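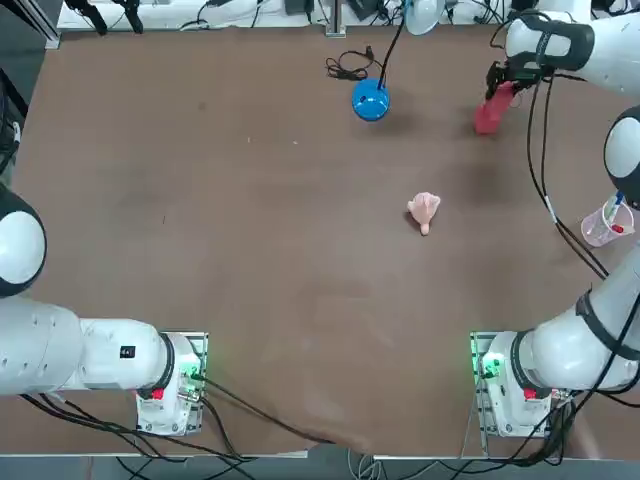 Left arm base, green lights on.

Zuvorus map pack switcher - README

Read this before you unzip anything. Same three problems come up every week and all of them are answered further down.

What it is

Small tool for swapping Zuvorus between the old build (the one most LAN people still play) and the current one, plus the Esthorpe map pack. It keeps a copy of each build's files side by side and moves the right ones in when you click. No reinstall needed. It does not crack anything and it does not come with the game, you need your own copy.

What's in the zip

switcher.exe - the tool
switcher.ini - settings, plain text, open it in Notepad
maps folder - the Esthorpe pack, 10 maps
old folder - empty, gets filled on first run
new folder - empty, same
readme.txt - you're in it

Zip is 190 MB. Nearly all of that is the maps. If yours came down a lot smaller the download stopped early, get it again.

Before you start

Back up your saves. They live in the Profiles folder inside the game folder, copy the whole thing to your desktop or a stick. The switcher shouldn't touch them but the old build can't read saves made in the new one and it will sometimes overwrite the file when it fails to load it. That's the game doing it, can't fix that from here.

Close the game. Close the launcher as well, look down by the clock, it likes to sit there after you shut the window.

Installing

1. Make a new folder. Anywhere is fine except inside Program Files, Windows gets funny about permissions there. Call it what you like.
2. Unzip everything into it. Don't run the exe from inside the zip window.
3. Run switcher.exe. It asks where the game is. Point it at the folder that has zuvorus.exe in it, not the one above.
4. Press Scan. It works out which build you have now and copies it to old or new. Takes a few minutes on a slow disk and the window goes white while it does it. Leave it alone.
5. Get the other build's patch from the Oletti mirror (link is on the download page) and drop it in whichever folder is still empty. Don't unpack it.
6. Press Scan again. Both lights on the switcher window should go green. Done.

Switching

Pick a build, press Switch, wait for the word Ready. Then start the game from its own shortcut. If you start it through the launcher it'll see the old build and patch you straight back up again, and you will have to switch a second time. There's a setting in the launcher to stop auto updates but it seems to forget it after a restart.

Maps

Tick "copy maps" in the switcher or just drag the maps folder in by hand, result is the same. They work on both builds. 4 of them are team maps for up to 4 players a side, the rest are free for all. Goh Crossing is the big one, bit heavy on older graphics cards, turn the water down to low and it plays fine.

If you host, everyone needs the same version of the pack or they get dropped at the loading bar with no message.

Known problems

- "File in use" on Switch: the launcher is still running. See above.
- Antivirus eats switcher.exe: it moves files about so some scanners don't like it. Add the folder as an exception, or don't use it, up to you.
- Black minimap on Esthorpe Docks: old build only. Save and reload clears it untill the next match.
- Sound missing after switching: delete sound.cache in the game folder, it gets rebuilt.
- Scan says "unknown build": you've got mods in. Take them out, scan, put them back.
- Game path with accents in it doesn't work. Sorry. On the list.

Taking it off

Switch back to the current build first!! Then delete the folder. Nothing goes in the registry.

Changes

March: path box remembers the last folder now. Fixed the crash when old folder was missing. Two spawn points on Goh Crossing moved out of the river.
Before that: first public version, no proper notes kept.

Reporting bugs

Post in the forum thread, not by private message. Say which build you were on, which one you were switching too, and paste the last bit of switcher.log. I look in most evenings and always on Wednesday after the match.

Using the maps elsewhere

Fine to host them, fine to edit them. Rename your edited version so people don't end up with two different maps under one name. Leave the readme in the zip.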